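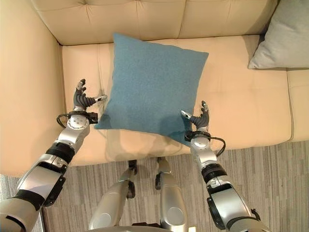
# Household Tidying Set - README and equipment planning notes

Home | Data | Hardware | Budget | Contact

4 min read

This folder holds the recordings from the Ziltside living room station, plus the notes we used to plan the equipment for it. The notes are here because most of the mail we get is from labs asking what to buy before they record something similar. Questions on the recordings go to Boris Murín. Questions on purchasing go to Tiburcio Beltrán.

## What is in the set

- 109 episodes of cushion handling on a sofa
- Head camera video and joint positions for both arms and both hands
- One text instruction per episode, in English
- A notes column, filled in by the operator, mostly short and sometimes blank

Episodes that ended in an emergency stop are kept in a separate folder named `stopped`. They are not part of the 109.

## The station

The robot stands at the front of the sofa and reaches over the seat with both hands. It has two legs, and both arms end in multi-fingered hands. The sofa is cream leather with a tufted back, and the main object is a square teal-blue throw cushion with a woolly surface. The floor is gray with fine stripes.

We kept the leather sofa for the whole set. If you are choosing one, sit on it first and check the seat height against the reach of your robot. Ours was picked from a used furniture dealer after two others turned out to be too deep for the arms to reach the backrest without leaning.

## What to budget for

**Hands.** This is where our first plan was wrong. We budgeted for one pair and no spares. Fingers wear at the tips and the tendons stretch, and a hand sent out for service was gone for 12 working days. Plan on a spare left and a spare right. They are not interchangeable on our model, so two lefts will not help you.

**Cables.** The cable at the wrist leaves a loop outside the arm. Any loose loop is something to watch near cushions, blankets and armrests. Order extra cables with the robot. Ordered later, they come with their own shipping charge and their own customs form.

**Support frame.** A lifting frame with a safety line is needed for power-on and for any balance work. Check the ceiling height before you order. The Terkum frame we got fits our room with very little to spare, and it had to be assembled lying down and tipped up.

**Batteries.** We bought 4 packs. That covers a morning of recording if someone remembers to swap the charger over at lunch. Two packs would be enough for a lab that records an hour at a time.

**Storage.** Cheap compared with everything else, and still the line we ran out of first. Buy double.

**Furniture and soft goods.** Sofa, cushions, throws, a floor covering. Put this on its own line. Our purchasing office sent back the first request because a sofa was listed under lab instruments.

**Operator time.** Setup, resets and labeling took 75 hours for this set. The resets are the slow part. Moving a cushion back by hand is quick, but doing it with the safety checks in between is not.

## Purchase or lease

We leased the robot through Haddad and bought everything else. The lease includes service on the arms and legs but not the hands, a point worth reading for in any quote. Zornus offered a purchase with a service plan, and over three years the two came out close. We took the lease because our grant could not carry a single item that large.

If you expect to record for less than a year, lease. If you already have a technician who can open an arm, the purchase looks better.

## Order of ordering

1. Robot and spare hands, on the same request.
2. Support frame, once the room has been measured.
3. Batteries, cables and storage.
4. Furniture. Delivery is fast, and a sofa arriving early only takes up space.

Ours went in the wrong order. The sofa came in February and the robot in June.

## Known problems

- The light is uneven in places, with a warmer tone on one armrest. We did not correct for it.
- Joint logs in the first few episodes start slightly after the video. Offsets are in `sync.csv`.
- Some instructions say "pillow" and some say "cushion" for the same object. Left as written.

## Planned

A second station with a fabric sofa is in the next budget request. If it is approved, recording starts in December. Tiburcio keeps the price sheet and will send the blank version to anyone who asks - the filled one has quotes in it that we cannot share.

Contact: Ziltside data desk | © Ziltside | Back to top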